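Prenier Household Manipulation Program
Progress report to the Stallach Fund, third reporting period
Prepared by the project office

1. Status at a glance

The project remains within budget. Two of the three work packages are on schedule. Work package 2, tabletop clearing and sorting with the two-handed platform, is four weeks behind the plan agreed in March as a result of a safety stop in October. The stop was ordered by the laboratory under its own rules and lifted after the corrective work set out in section 3. No person was injured. Equipment damage was limited to one finger actuator and one wrist cable, both replaced from stock.

The Fund was notified of the stop by letter at the time. Section 2 of this report replaces the preliminary account given in that letter, which attributed the event to operator error. That attribution was wrong and we withdraw it.

2. The October event

At 3:40 p.m., during a recorded session under remote operation, the right hand continued to close after the operator had released the command. The hand was holding a plastic handle at the time. Grip force rose past the limit set in the controller and stayed there for four seconds, until the session supervisor pressed the emergency stop. The arm then held its position, as designed, but the hand did not open. It had to be released by hand with the power off.

The preliminary account assumed that the operator had failed to release the glove control. Review of the command log showed that the release had been sent on time. It was received by the arm computer and was not passed on to the hand. Sesteck, which supplies the hand controllers, examined the unit and confirmed that a brief loss of contact in the wrist connector had caused the controller to restart. On restart it reloaded the last stored grip target and acted on it without waiting for a fresh command.

There were therefore two faults. The first was mechanical: the wrist cable had been routed with too little slack and had been pulled repeatedly at the connector when the forearm turned. The second was in the software settings, where the option to resume a stored target had been left on after bench testing. Either fault alone would probably have gone unnoticed for some time. The laboratory's acceptance checklist did not cover the resume setting, and the weekly inspection did not include the wrist connectors.

A search of earlier logs was carried out by Abera, the project's data partner. Of the 2,813 sessions recorded before the stop, 136 contained at least one controller restart on the right side. In most of these the hand was already open and the restart had no visible effect. None of the restarts was reported, as the operator's display gave no sign of them.

3. Corrective work

The resume option has been switched off on both hands. After any restart the controller now stays passive, and the operator must confirm before motion is allowed. A restart also produces a tone and a red banner on the operator's display, and the session is marked in the log.

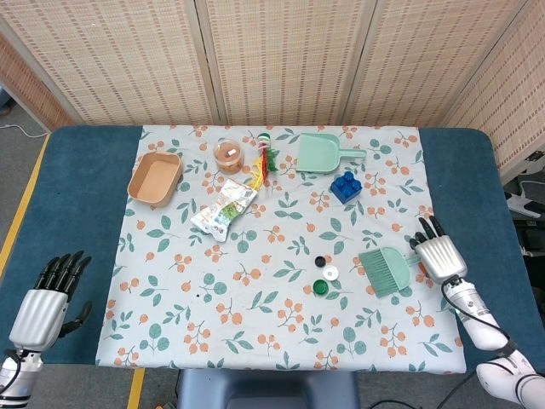 Work package 2 resumed with a reduced set of tasks under closer supervision. Sessions use the household layouts approved in the original plan, with the force limit on both hands set at half its former value until the endurance test described below has been reviewed. The lower limit has consequences for the choice of objects. Thin items such as the bottle caps, which must be pinched against the cloth, are slipping from the fingers more often than before, and operators have been told to leave them after a second failed attempt. The mint-green brush and dustpan have been kept in the layout because a slim handle is the kind of object involved in the October event, and we wish to have a good record of how the hands behave with it under the new settings. Wrist cables are now run with a free loop at the joint and are checked before the first session of each day.

An endurance test was run on a spare hand fitted with the new cable routing. The wrist was turned through its full range 1,000 times while the hand opened and closed on a foam block. No loss of contact was recorded. The test did not include side loads on the connector, and Sesteck has advised that these should be covered before the force limit is raised. We agree, and a second test is being prepared.

The acceptance checklist has been revised to include all stored settings that can cause motion at startup. The emergency stop procedure has also been changed. Supervisors are now trained in releasing a closed hand with the power off, a step which in October was known to only one member of the team on duty.

4. Effect on data and deliverables

Recordings that contain a restart have been withdrawn from the training set while Abera reviews them. We expect that many can be returned once the affected passages have been removed. The first sorting benchmark, due at the end of this period, was not delivered. A shortened version covering rigid objects only is ready for internal review. Results for wrappers, fabric and other soft items will follow in the next period.

Work packages 1 and 3 were not affected. The annotation guide under work package 1 has been completed and shared with partners.

5. Costs

The replacement parts and the additional testing were met from the contingency line. Staff time lost during the stop was partly used for log review and has been charged accordingly. We do not request additional funds.

6. Decisions requested from the Fund

We ask the Fund to approve a four-week extension of work package 2, with no change to the end date of the project as a whole. We also ask for agreement that the force limit may be raised by decision of the laboratory's safety officer once the side-load test has been passed, with written notice to the Fund.

The full event record, the Sesteck examination report and the revised checklist are attached as Annexes A to C.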